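Shared Rules for Shared Benches

Over the past year the number of small two-arm workstations in teaching labs, repair shops and test rooms has grown faster than the rules that govern them. Large industrial cells have long had fences, interlocks and written procedures. The bench-top cell has, in most places, a printed sheet taped to a door. It is the position of this office that the smaller machine deserves a standard of its own, and that the standard should be short enough to be read.

The Cinerano working group reviewed 33 sets of local rules before drafting its guidance. Of these, 26 said something about emergency stops. Only 10 said anything about what may be placed on the work surface, or who decides. That gap matters. Most of the trouble reported to us began with an object: a tool left within reach of an arm, a part that belonged to an earlier task, a handle pointing the wrong way.

The Sipos site keeps a log of every stop an operator makes by hand. It held 1,902 entries when we read it in September. A large share gave the same cause in different words, namely that something was in the way and the operator had not expected it there.

Sorting work shows the problem well. Toy garden rakes, some with handles and some without, lie across the floor of the cell between the two arms, while one gripper reaches down over a yellow tray that already holds several wooden handles. A mug stand and a small bowl stand farther back. A sound rule must say which of these items belong to the task, and it must say so before the arms are powered. 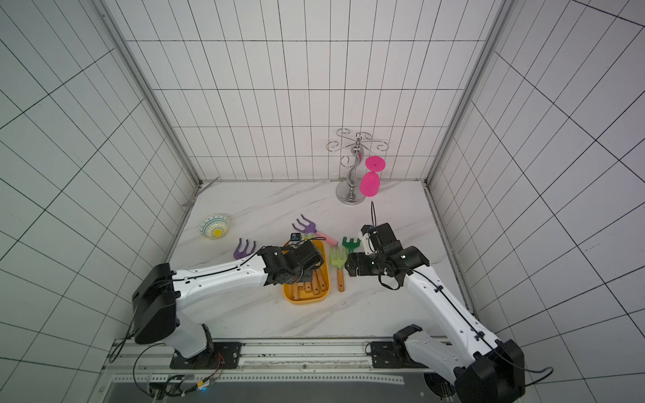
What the rule should require

We recommend a written object list for each task, kept at the bench and signed at the start of a shift. Items outside the list should either be removed or be named on it as background. The Rullel draft allows background items without naming them – a mistake, in our view, as it leaves the next operator to guess.

We also recommend that where two arms can reach the same area, the order of entry be written down. Software limits are useful and should be kept. They do not replace a plain sentence stating which arm goes first.

Some members have objected that such rules will slow down research. The Alo program adopted a similar list last spring, and its staff reported nearly no change in the time needed to prepare a session. We accept that one program proves little, and we would welcome figures from others before the draft is put to a vote.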